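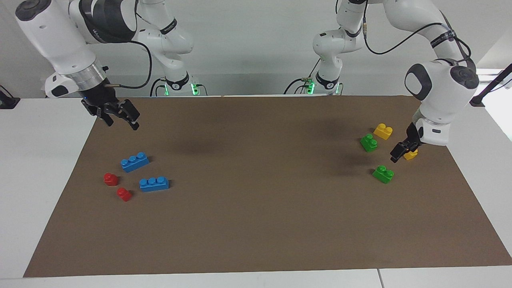

I had been meaning to get to the spring open day at Nornstead for years, and this March I finally went, mostly because my friend Chelsea Penrose promised me there would be toy bricks. I never did outgrow them! The old Fairclough building is a bit of a maze once you get past the front desk (I went up the wrong stairs and met a very patient man with a mop), but the rooms themselves are bright and friendly, and you can wander as you please. My favorite table was a white one with a big sheet of brown paper spread over it like a place mat, and on it just a few bricks set out by color – blue and red over on the left, yellow and green on the right. After a hallway display with 3000 bricks in it, I found that wonderfully restful, and I stood there far longer than I meant to, thinking of my grandmother's kitchen table and the way she made us sort everything before supper.

By 11 the place had filled up, so Chelsea and I went down to the Mandari room for coffee and a slice of lemon cake, and then back up for one more look. Parking is free behind the building until 3, and the side door is much closer than the main one.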